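How I label bin-picking grasps without losing my mind

Posted 23 December 2021 in Tutorials

A few people wrote in after my April post asking how we get the training labels for our grasp success model, so I'm finally writing it up. You'll need a robot arm that can pick things out of a bin, one camera that doesn't move, and a lot of patience. The scripts are all in our Zallow repo, but you can do the same thing with your own code in an afternoon.

The idea is pretty simple. The arm tries a grasp, you save a picture from before and a picture from after, and a program decides whether something left the bin. Do that a few thousand times and you can train a network to guess which grasps are going to work. Elli Mustonen wrote our first version and I've been poking at it ever since (sorry, Elli).

Step 1. Fix everything down

Clamp the bin to the table. Then put tape on the table at the corner so you can spot it if the bin creeps. Our first big run was 2280 grasps and I had to throw out the end of it when the bin had slid over by a finger's width. I could have cried!

Step 2. Pick a "get out of the way" pose

Before each picture, the arm goes to the same parked pose, with the gripper open and clear of whatever you want to look at. It doesn't have to leave the bin area completely. Mine stays on one side, which saves time on every cycle, and I mask out that part of the picture in software. Just don't change the pose halfway through a run.

Step 3. Take the before picture, grasp, take the after picture

Name the files with the attempt number first, so they sort properly. Wait a moment after the arm stops — if you don't, you'll get motion blur and your differences will be garbage.

Step 4. Subtract

Take the after picture away from the before picture, blur the result a little, and count the pixels that changed inside the bin floor. Under your threshold, call it a miss. Over it, call it a maybe, and then check the gripper's finger width to see if it closed on something. When both agree, keep the label. When they don't, throw the attempt into a folder called "look at me" and go through it by hand with a cup of coffee.

On the run we call Drilarov, which had 1397 attempts, 47 landed in that folder. I can live with that.

Step 5. Check the hard cases yourself

Solid, bright things like toy blocks are a breeze. Clear plastic and shiny metal are where this method falls down, and if your bin is bare metal you get both problems at once. A clear object sitting on a gray floor barely changes the pixels when it goes away, and a moving glare spot can change a whole lot of them when nothing went anywhere.

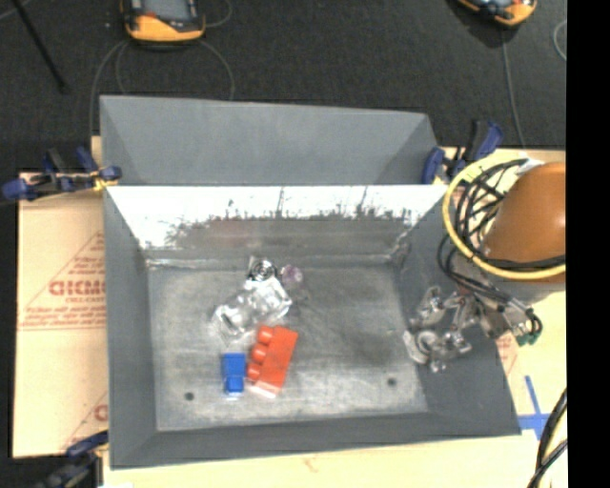 So my advice is to set two thresholds, one for the bright stripe along the wall and one for the floor. Draw the stripe by hand, once, and save it as a mask. I tried to be clever and find it automatically, and it cost me a week. Roy Wainwright over at Sedgwick suggested turning the exposure down until the glare stops clipping, and that helped more than any of my code did. You lose a bit of detail in the dark corners, but the colors of the blocks still come through fine.

For the clear stuff, I lean on finger width and give the picture less of a vote. Thin plastic can squash almost flat in the fingers, so measure your gripper fully closed on nothing at all first and write that number down. If you skip that you'll be calling good grasps misses all day long.

Step 6. Train on a small set first

Don't wait for 3000 labels. Train on the first few hundred, look at what the model gets wrong, and you'll nearly always find a labeling bug in there. I found two! The config I use is zimilden_small in the repo, and it runs overnight on one ordinary graphics card. If it complains about a missing mask file, go back to Step 5 and save the mask in the same folder as the pictures.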